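Call for Participants: Regional Energy Sanctions Reporting Workshop

The Havurlow Institute for Foreign Affairs invites applications from journalists, graduate students, and junior policy staff for its November workshop on sanctions, shipping, and the financing of armed groups. The workshop will be held at the Institute's Grutville office and is open to 20 participants.

Sessions will cover the tracing of oil cargoes through public shipping records, the reading of United Nations resolutions, and the conduct of interviews with diplomats and ministry spokespersons. Siham Qaisi will lead the sessions on maritime records. Wissam Sleiman will direct the press conference exercise, in which each participant prepares and asks questions on an assigned country file.

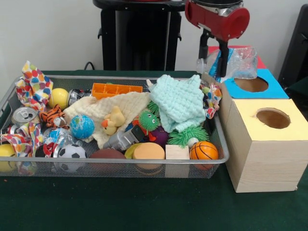 Applicants must have a working knowledge of English and either Arabic or Persian. Prior experience covering foreign ministries is an advantage but is not required. Staff currently employed by a government press office may apply with written permission from their supervisor.

Applications must include a resume, 2 writing samples published under the applicant's name, and a one-page statement describing a reporting or research question the applicant intends to pursue.

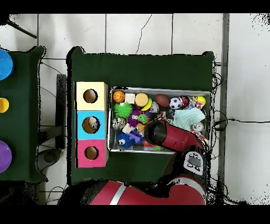 There is no tuition fee. Lodging and lunch are provided for all participants, and travel support is available on request through the Halilović Fund. Requests for travel support should be submitted with the application and will not affect selection.

Completed applications should be addressed to Su-chen Su, Program Office, Room 371, and marked with reference number 74. Selected applicants will be notified in writing.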